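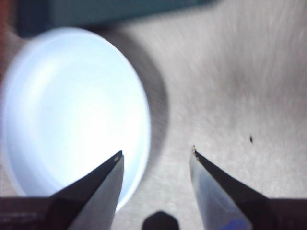
*A shallow white plastic dish, up close.*

# Penham potato ricer: two winters in, still my favorite thing in the drawer

I make mashed potatoes more often than is probably reasonable, and for years I made them with a wire masher and a lot of elbow. They were fine. Then my neighbor Xuân Sầm lent me her ricer for a weekend and I kept it for a month, which was rude, so I gave it back and bought my own.

The Penham is a plain lever press. There's a hopper, a plunger and two long handles, and it comes with two discs, one fine and one coarse. The metal is thick enough that the handles don't flex when you lean on them, and I do lean on them! Mine weighs 922 grams on my kitchen scale with the fine disc in. You notice that when you hold it over the pot, but the weight helps on the way down, and after a batch or two I stopped thinking about it.

The mash is so good. Light, even, no lumps at all, and it takes butter beautifully because there's so much surface for it to melt into. You can leave the skins on too – cut the potatoes in half, put them in cut side down, squeeze, and most of the skin stays behind in the hopper. Pick it out with a fork between rounds or the holes start to clog.
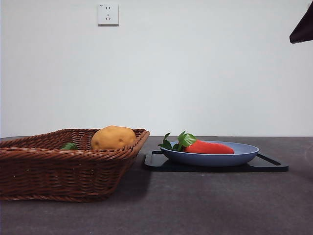
Variety matters more than I expected. Russets go through like nothing and come out fluffy. Yellow ones need a harder squeeze and make a creamier mash, and that's the one my family asks for. Red potatoes I'd skip, they turned a bit gluey on me both times. Whatever you use, press them while they're hot. Cold ones fight back.

I've also used it for:

- gnocchi, with the fine disc, straight onto a floured counter
- squeezing out thawed spinach (much better than wringing a towel)
- spaetzle with the coarse disc, which worked but got batter all over the hinge
- cooked carrots and parsnips, mixed half and half with potato

Before buying I tried a Grendell in the store. It's lighter and has a nice soft grip, but the hopper is small and I'd be refilling it all night. The Tramenmont at the cookware place had a wider mouth and a much higher price. If you cook for a crowd it might be worth it. We're four at the table, five when my brother comes, and the Penham gets through a full pot in a few minutes.

A couple of complaints. The discs sit loose, so if you tip the press upside down to empty it, the disc falls in the sink, or on your foot. And the hinge pin traps starch. Rinse the whole thing right after you use it – I left it overnight once in September and spent the morning going at it with a toothbrush. It says dishwasher safe on the box, but I wash mine by hand and the finish still looks new.

I'd buy it again tomorrow. Get the one with both discs if your store carries two versions, mine did, and the coarse one is great for hash browns.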